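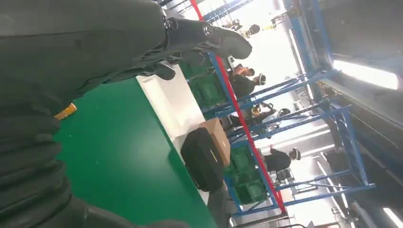

The Seed File

The ticket came in at 7:40 in the morning with severity 4, which at Testeck meant cosmetic. The title was "Keyboard suggests odd words." The reporter had a Gruvell handset, build 823, with factory settings and no account signed in. She had typed "please bring" and the suggestion bar had offered "the blue ladder."

Nathalie Verschueren assigned it to herself and took a handset from the charging shelf. She erased it, skipped the setup screens, left the wireless off and opened a blank note. She typed "please bring." The bar offered "the," then "blue," then "ladder."

She erased the handset again and got the same result.

A new keyboard has no history. It predicts from a base model, which is built from licensed text, and from a personal dictionary, which starts empty and fills as the owner types. The base model on the Gruvell had no particular interest in ladders. She checked the weights to be sure. That left the personal dictionary. She connected a cable, opened a shell and listed the directory.

It contained one file. The file was small and was marked read-only. It held 211 entries.

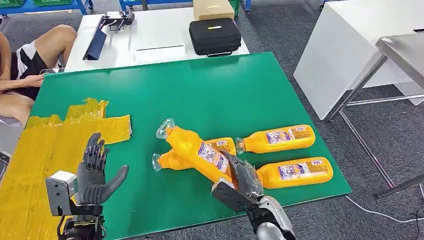 Bottles with clear caps on the green board.

The build records showed where it had come from. The keyboard had been bought from Smits, a two-room company in Radeston, and merged in September. The merge script copied everything in the Smits test folder, including the profile from one developer's own phone. Each factory image since then had carried it. The first production run was 2,000 units, and nearly all of them had shipped.

The format was simple. Each line held a phrase, a frequency and a slot for the hour of day when the phrase was most often used. The file had no names and no message text. Nathalie sorted it by frequency, because that was the normal way to look at a dictionary.

The top entry was "on my way." The second was "did she eat."

She scrolled down. "Half a tablet." "The blue ladder." "No, the other nurse." "Tell her I am coming." "Gate code is the same." Most of the phrases had an hour slot between two and five in the morning.

She sorted it by date added. The early lines were ordinary: a bus number, the name of a soup, a misspelling of "Wednesday" that the developer had evidently taught to the phone by refusing to correct it. Then the tablets began, and the nurse. After the nurse came "thank you for the flowers," with a frequency of 38. The last line was "keep the ladder," entered once, with an hour slot of noon.

She read the file through a second time and then wrote up the cause.

Cause: user profile from vendor test device included in factory image. Effect: unexpected suggestions on new devices until displaced by owner's typing. Fix: delete file, rebuild, push update. Risk: low.

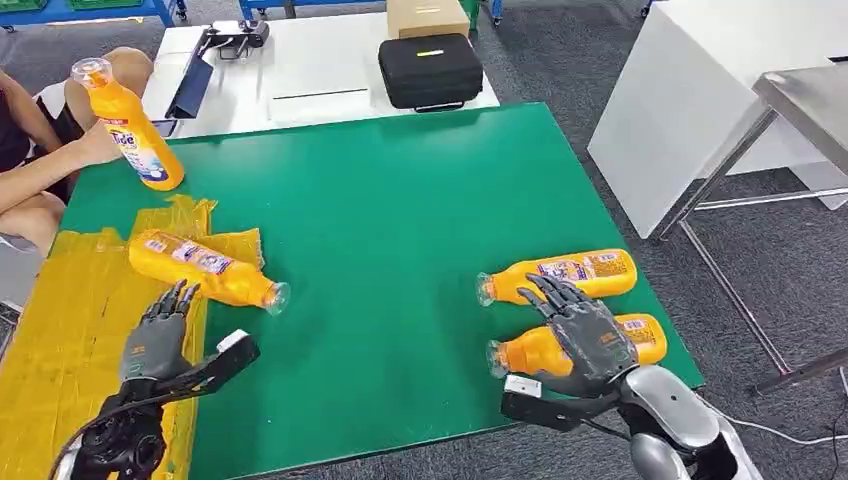

One bottle held upright at the corner of the table.

The procedure for personal data was clear. The file was to be removed from the source tree and from the archive, and the owner was to be notified. She looked up the Smits contact sheet. The developer was listed as departed, with an address for forwarded mail. Nathalie opened a message on her own phone, where the text would not pass through the ticket system, and explained what had been found and that it would be deleted from every handset by the end of the month. She asked whether a copy was wanted first.

The answer arrived at 2:15 in the morning. Nathalie read it at six.

"Yes please," it said. "I wiped that phone and was sorry afterward. Send it in any format."

She exported the file as plain text, one phrase per line, and checked that the accented characters had survived. She encrypted it, sent it, and sent the password separately. Then she ran the delete script and started the build.

The update took eleven minutes to compile. While it ran she picked up the test handset, still on the old image, and opened a blank note. She typed "I am."

The bar offered "on my way." She pressed it and the phrase went into the note. She pressed the space bar and the keyboard waited, with "tell," "her" and "soon" across the top, until the screen timed out.

The build finished clean. She put the handset on the cable and installed it.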